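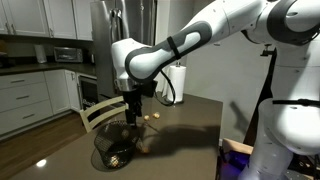 课程资料 > 机器人实验方法 > 讲义 > 末端执行器的比较试验

大纲 讲义 作业 数据表 答疑

第六讲 末端执行器的比较试验

本讲只讲一件事：手上有两种指尖、两种控制方式，怎样设计一组试验，使结果能够支持“哪一种更适合这项任务”的结论。上一讲的坐标变换和手眼标定默认已经掌握，忘了的同学请先回去看第五讲的附录，作业里还要用到。

一、任务的写法

任务是从台面上逐个拾取小块物体，放进网篮。这句话听起来够清楚，拿来做试验还差得远。动手之前需要写明：

物体从哪里开始，允许滚动多远；
手指闭合后，提起多高算“拾起”；
在篮口上方松开，还是伸进篮口以后再松开；
物体碰到篮沿弹出来，记成功还是记失败；
操作员在什么情况下可以中止一次尝试。

去年的课程报告里，两个小组对弹出的物体处理不同，一组记成功，理由是夹爪已经完成了工作；另一组记失败，理由是任务没有完成。两种记法都说得通，放在一张表里就没法比较了。本课统一规定：只有物体最后停在篮内才记成功，弹出的另外加注代码R，便于以后分开统计。

提起高度的门槛定为30毫米。低于这个高度掉下来的记为“未拾起”，高于这个高度掉下来的记为“转移中掉落”。这两类失败的原因往往不同，前者多半与定位和指尖形状有关，后者多半与夹持力和加速度有关。

二、参加比较的部件

指尖两种。Nolach指尖是平面硬指，表面贴一层薄橡胶，指宽较窄，能插进相邻物体之间的缝隙。Husa指尖是软指，内侧有横向凹槽，受力后向内弯曲，对不规则的外形包得比较好，缺点是指尖厚，物体靠得近时容易把旁边的一块推走。

控制方式两种。一种是位置控制，给定闭合宽度，手指走到位就停。另一种是力限控制，手指一直闭合，直到电机电流达到设定值。位置控制重复性好，但要求事先知道物体的尺寸。力限控制不需要知道尺寸，但设定值偏高时会压坏软的物体，偏低时会在提起的瞬间滑脱。

两种指尖乘两种控制，共四种组合，记为N-P、N-F、H-P、H-F。试验中其余条件都应保持一致，包括机械臂的速度上限、接近方向（垂直向下）、相机位置和曝光、网篮位置。闭合指令发出后，控制器最多等待2000毫秒，超时仍未返回到位或到力信号的，按超时处理，手指张开，这次尝试记为失败，代码T。

关于等待时间，Orlando Carhuamaca在答疑课上问过能不能缩短。可以缩短，但要四种组合一起缩短。软指在力限控制下达到稳定电流的时间较长，单独给硬指设一个短的等待时间，节拍数据会好看一些，比较也就失去了意义。

三、线缆与夹爪姿态

夹爪的线缆从外壳侧面引出，要留一个弯。弯留得太小，腕关节转到极限附近时线缆会拉紧，轻则影响力的读数，重则拔松接头。弯留得太大，线缆会挂到篮沿或者进入腕部相机的视野。

检查方法：让机械臂以低速走一遍全部预设点位，每到一处停下，看线缆有无拉直、有无接触篮子和其他固定物。更换指尖以后要重新走一遍。固定用的绑带不要勒在关节转动的部位上。

指尖长度不同，工具中心点也不同。换指尖之后必须更新工具参数，再做一次触台测试：夹爪垂直向下，缓慢下降至指尖刚接触台面，读取高度，与参数表比对。每年都有小组漏掉这一步，结果第一批尝试全部悬空闭合，或者把指尖压到桌上。

篮子的高度也要考虑。夹爪从拾取点移向篮子时，指尖的最低点连同夹着的物体都必须高于篮沿。路径规划里把篮子简化成一个圆柱，半径按篮口最宽处取，不要按底部取，篮口是外扩的。

四、试验安排

总尝试次数为384次，四种组合平均分配。每次换组合都要拆装指尖或修改控制参数，完全随机的次序做起来太费时间，所以采用分段的办法：把全部尝试分成若干段，一段之内只用一种组合，段与段之间的次序由抽签决定。同一种组合不要连续做完，否则光线变化、电机升温、物体磨损都会混进组合之间的差别里。

物体也要轮换。食品类的小块物体反复夹持以后会掉屑、变形，尺寸越做越小，排在后面的组合就吃了亏。规定每块物体夹过14次以后更换，换下来的另外装袋，不再放回。更换时在数据表备注栏写明，不必写更换原因。

摆放方式分为两类。分散摆放时，各块之间留出的空隙大于夹爪全开时的外宽。聚拢摆放时，至少有两块彼此靠近，夹爪下降时可能碰到邻近的一块。两类摆放数量相等，在每一段内交替出现。只做分散摆放，硬指和软指的差别很可能看不出来。

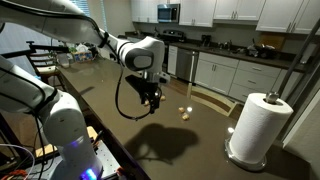 Skukalham，2018年12月17日

五、现场记录：台面、阴影与反光

当天上午的工作以预试为主，没有计入正式数据。台上放了四小块食物，其中两块靠在一起，夹爪从上方接近。预试要回答的问题是：在这样的光照下，视觉检测能不能稳定地给出每一块的中心。

台面颜色深，物体颜色浅，对比度足够，按理说用简单的亮度阈值就能分割。实际处理时有两个麻烦。

第一是反光。台面有光泽，那一对物体的右侧有一处很亮的反光，亮度超过物体本身。单用阈值，检测程序会把反光也当成一个候选目标。纸巾架底座旁边也有一小块亮斑，性质相同，好在离拾取区较远，用感兴趣区域就可以排除。靠近物体的那一处不能靠划区域来排除，要加上颜色条件：物体偏黄褐，反光接近白色，在饱和度通道里容易区分。

第二是阴影。机械臂和夹爪在台面上投下大片深色的影子，并且随着手臂移动。影子落到物体上，物体的亮度会下降，轮廓的一侧可能丢失，算出来的中心就向亮的一侧偏移。处理的办法有三种，各组自行选择，但四种组合必须使用同一种：

甲，机械臂退到固定的观察位再拍照，拍完再下降，下降过程中不更新目标位置；
乙，在下降途中持续更新，但对中心位置做滤波，并限制每一步的修正量；
丙，调整灯的位置，让影子落在拾取区以外。

甲最简单，代价是节拍变长，而且物体在拍照之后如果被碰动，夹爪不会知道。乙在聚拢摆放时有好处，对参数比较敏感。丙取决于场地，换一个房间就要重做。预试采用甲。

Alcides Flores负责这一段的检测程序，他把误检的画面按原因分了文件夹，放在课程服务器的Tello目录下，做作业第二题时可以使用。文件夹里没有标注框，需要自己标。

六、相机的选择

比较夹爪的时候，相机也常被顺手换掉，这样做会把两个因素搅在一起。如果确实要比较相机，请另外安排一组试验，夹爪固定为H-F。

固定相机看得到全局，标定一次可以用较长时间，主要的问题是遮挡：手臂伸到物体上方以后，指尖与物体的接触部位往往看不到。腕部相机随手臂移动，接近时分辨率高，但指尖会占去一部分画面，软指占得更多，而且最后一小段距离常常超出对焦范围。两者可以合用，固定相机给初值，腕部相机做修正。合用时先检查时间戳，两路图像不同步造成的误差看上去很像标定误差，容易在错误的地方花掉半天。

曝光用手动。自动曝光会因为白色手臂进入画面而调暗整幅图像，深色台面上的细节随之丢失。白平衡同样固定，否则前面说的饱和度条件会漂移。

七、数据表的填法

每次尝试填一行，当场填，不要凭录像补填。栏目如下：

编号；组合代号；摆放类别；物体袋号；检测是否正确；是否到位或到力；是否拾起；是否入篮；失败代码；备注。

失败代码：
V 检测错误，包括误检和漏检
C 下降时碰到邻近物体，并使其移动
S 提起后滑脱
R 碰篮沿弹出
T 超时
X 操作员中止

一次尝试可能出现多个代码，例如先碰动邻近物体，后来又滑脱，写成C/S，按发生的先后排列。统计时第一个代码作为主要原因。检测错误的尝试不删除，在计算夹爪成功率时另列一栏，同时报告包含和不包含V的两个结果。

备注栏写观察到的现象，不写推测。“左指先接触，物体向右转动”是现象，“摩擦不够”是推测。推测放到报告的讨论部分去写。

八、结果怎样比较

先看每种组合的成功率及其置信区间，再按摆放类别拆开看。常见的情形是总成功率接近，拆开后方向相反：一种指尖在分散摆放时占优，另一种在聚拢摆放时占优。遇到这种情形，不要给出笼统的排名，应当写明在什么摆放条件下选用哪一种。

节拍单独比较，只统计成功的尝试。把失败的尝试算进去，早早超时或者中止的组合会得到一个没有意义的数字。

物体受损的情况由另一名组员判断，判断时不看组合代号。做法是把夹过的物体装入只有编号的袋子，由没有参加操作的人分为完好、掉屑、破裂三级。

九、安全与收尾

手臂运动时手不得进入拾取区，补放物体之前先按暂停，确认控制界面显示停止。急停按钮放在操作员伸手能够到的位置，位置写进试验记录。台面上与试验无关的东西，凡是在手臂活动范围之内的，要么移开，要么写进碰撞模型。

收尾时张开手指，机械臂回到收纳位，断电以后再拆指尖。软指用湿布擦净，晾干后装盒，不要用酒精。台面上的碎屑扫掉，下一组来的时候会直接做触台测试，碎屑垫在指尖下面会使读数偏高。

十、作业

1. 写出本组的试验次序表，注明抽签方法。
2. 从Tello目录中任选一个文件夹，标注后比较亮度阈值与加入饱和度条件两种检测方法，给出误检数和漏检数。
3. 推导换用较长指尖而未更新工具参数时，触台高度的误差；夹爪轴线与台面法线有一个小夹角时，再做一遍。
4. 用一页以内的篇幅说明，聚拢摆放条件下为什么不能只用成功率比较N-F与H-F。

第三题需要画图，手绘即可，尺寸标清楚。数据表与报告一起交，文件名写组号和组合代号。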